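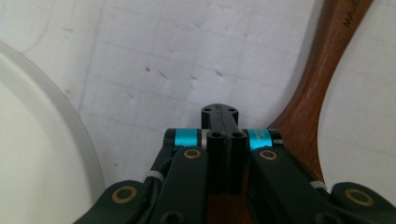
Betell's community kitchen is getting a wooden spatula revival

The shared kitchen on Selley Street in Betell has a whole new set of everyday cookware, and the cooks who use it could not be happier. After years of making do with bent turners and mismatched dishes, the kitchen opened its cupboards in November to plain white plates, wooden spatulas and enough serving bowls for a full house.

The money came out of the spring soup supper, which raised $3,000 – easily the best result the supper has ever had. Most of it went on tableware, with the rest set aside for a second stockpot and new shelf liners.

Wooden spatulas were the most requested item by a mile. Regulars on the Clureck side of town, where the Saturday-style big breakfasts got started, had been asking for them for ages. A flat wooden head gets right under a pancake, is gentle on a nonstick pan and feels great in the hand! The kitchen bought 20 of them, along with 20 large plates, so every cook at a full class can have one of each.

The new things get their first big outing at the potato pancake evening, which starts at 6 p.m. There is room for up to 11 beginners at the front tables, and anyone who already knows their way around a skillet is welcome to join in at the back. Potatoes, onions and oil are provided. Bring an apron and a container for leftovers.

One small request from the kitchen: please wash the spatulas by hand and stand them up to dry – no dishwasher, no overnight soaking. A little food-grade oil is kept by the sink for any that start to look dull.

Parking is behind the Ammann building, and the side door will be open from 5:30.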